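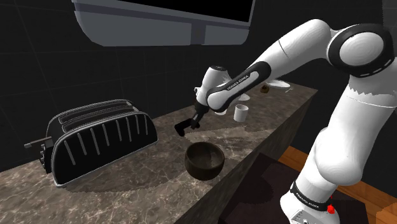 Chapter 6
Practising in a Kitchen That Does Not Exist: The Sostgate Package

6.1 Why we begin with a product

In the previous chapters we studied the parts of a robot arm one by one: the joints, the hand, the control of force. A student who has read them can explain how an arm moves, but he or she has perhaps never given an order to one. The present chapter is about this step. We take one teaching package which is sold to colleges, Sostgate, and we look at it in the way a buyer should look: what is inside, what it can teach, and where it stops being useful.

Sostgate is a simulator with a set of lessons. It is made by the firm Pumphrey and it runs on an ordinary desktop computer with a good graphics card. The student works with a model of a seven-joint arm, a Franka Emika, standing at a kitchen counter with a marble top. On the counter are things that every reader knows from home, such as a toaster, a bowl and a cup. The hand has two fingers, and in the first lessons it waits above the bowl, pointing down.

The choice of a kitchen is a good one, in my opinion. Factory parts are mostly made to be held by machines. A bowl is made for people. Its rim is curved, its middle is empty, and two straight fingers must come to it from a suitable side. A toaster is wide and heavy, and for a small gripper it is mainly something to go around. From these simple objects the student meets nearly all the questions of Chapter 4 again, but now with an answer that must work.

6.2 What the buyer receives

The package comes as a download together with a printed workbook. There are 18 lessons, and each of them has a starting position, a task and a test which the program carries out by itself. The licence permits 63 students in one school year. Larger colleges have to write to Pumphrey for another price, and the answer to our own letter came only after some weeks, so it is wise to ask before August.

The lessons are divided in three parts. The first part treats reaching: the hand must arrive at a point without touching anything on the way. The second part treats grasping. The third, which carries the name Rurnia in the workbook, joins the two and asks for a complete job, for example to bring the cup to a plate and to leave it standing. Most of my students found Rurnia much harder than they expected, and two evenings were not enough for it.

An order to the arm is written in short lines of Python. There is also a panel with sliders, one for each joint. I advise to use the sliders during the first hour only. They give a feeling for the arm, but a student who stays with them too long learns to correct by eye and does not learn to plan.

6.3 The picture and the calculation

A simulator does two kinds of work. It draws the arm and the kitchen, and it calculates how the bodies touch, slide and fall. The beginner judges the program by the drawing. In Sostgate the drawing is clear but not perfect; on the white shell of the arm the shading is jagged along some edges. For learning to grasp this is of little importance. If the students will train a program which works from camera pictures, it becomes a serious question, and we return to it in section 6.5.

The calculation deserves more attention. By default the program makes 1,000 steps for every second of simulated time. With fewer steps it runs faster, but light objects may begin to tremble between the fingers – a fault which students often blame on their own code. Enda Ó Ceallaigh, who tested the package with evening classes at the Brorkmont college, recommends to leave this value alone until the second part is finished. I have followed his advice and I can repeat it here.

The friction of the bowl can also be changed. With a low value the grasp fails almost always, with a very high value almost any grasp will hold. Both are instructive, but only for a short time. The workbook gives no measured values for real wood, and this I consider its weakest point.

6.4 Before the first lesson

Install the program and open the lesson named Reach 1. Do not start the arm yet. Turn the view slowly and find the base, the elbow and the wrist, and then write down which joints must move so that the hand comes lower while the fingers continue to point down. Keep the paper. You will need it in Exercise 6.2, where the same question is solved with the equations of Chapter 3.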